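How to Get Turmeric Stains Out of a Bowl

1. Rinse the bowl in cool water and wipe off any oil with dish soap.

2. Mix 3 tablespoons of baking soda with enough water to make a thick paste. Spread it over the yellow spots.

3. Leave it for 19 minutes, then scrub with a soft sponge. Skip steel wool, as it leaves scratches that hold color.

4. Rinse and let the bowl air dry. Small bowls can go upside down on a rack.
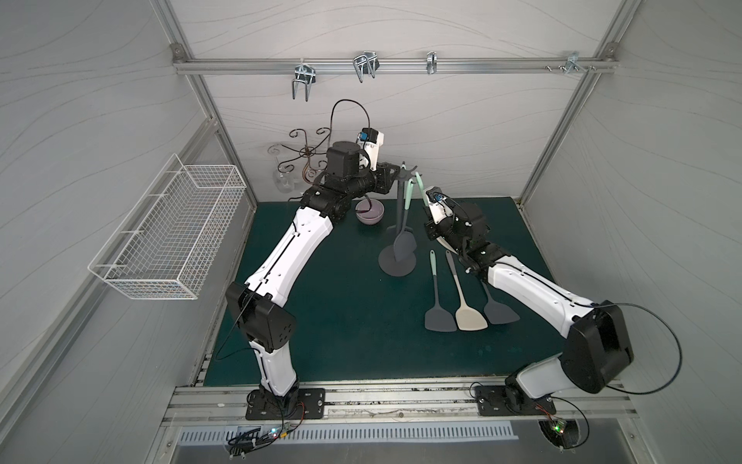

5. If a faint yellow ring remains, set the bowl in a sunny window for a day.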